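Subject: Re: Visit to the Khunthong hall

Dear all,

On the visit list Kirstin Sutherland wrote:
> Could somebody who went to Khunthong send a few lines?
> I had to miss it. I would like to know if it is worth
> taking the second group from Luststead in August.

I went, so I will try. We came at 10 and they let us in directly to the floor where people collect the demonstrations with hand-held grippers. The hall is high and white, with an upper level behind black railings. Some people were working with the grippers and others were at the desks in the back.

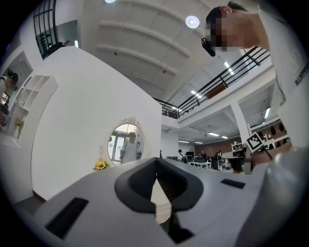
The talk before was 48 minutes, a bit long for me, but the part on calibration was good. They told us they have now 2,114 recorded episodes of the Nasow task and that they throw away more than I expected. I asked how they decide which ones, and the answer was mostly by eye.

The square markers are for finding the position of each gripper. I had read about this, but it is different to stand next to it - you see how much the wrist turns in a simple movement. 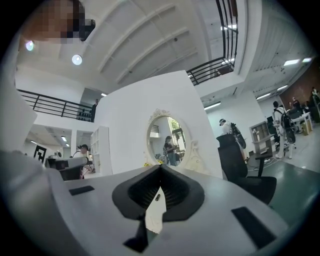
Antonina Palamarchuk thought the visit should be shorter for the second group, with the talk after the floor and time for each person to try a gripper. I agree with her. We had almost 60 minutes on the floor and only two of us tried.

So Kirstin, yes, please take them.

Best regards,
Boonmee Wiriya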